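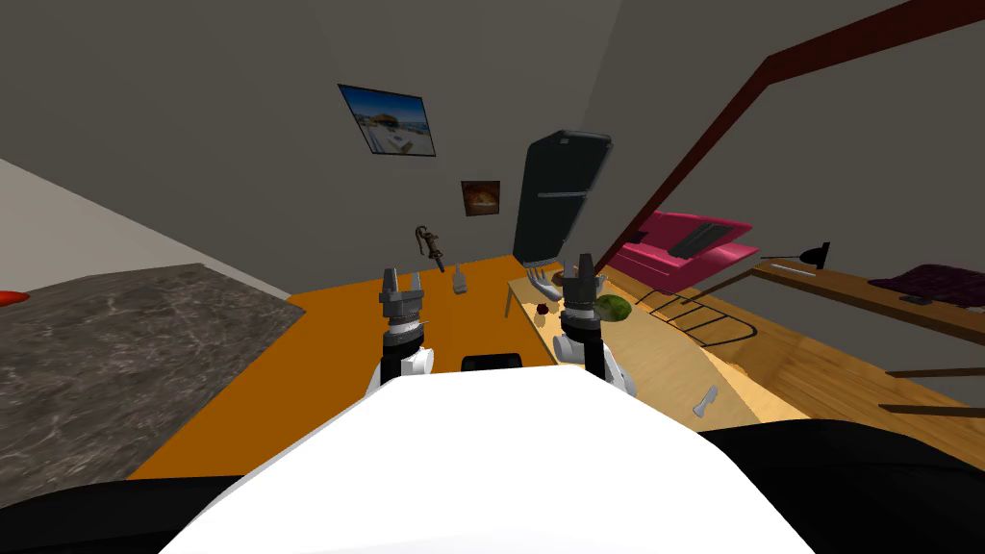

Nadja Zürcher found that after 21 trial tasks she trusted the simulator more than the manual, and asked for more people to try it before release. Prolimine is looking for testers for Skullata, our practice software for two-armed robots.

You steer both grippers through household jobs in simulated rooms, then fill in a short form. Sessions run in December at our Tistden office - evenings are possible. We pay 380 francs. No experience needed. To apply, write to Selina Holzer.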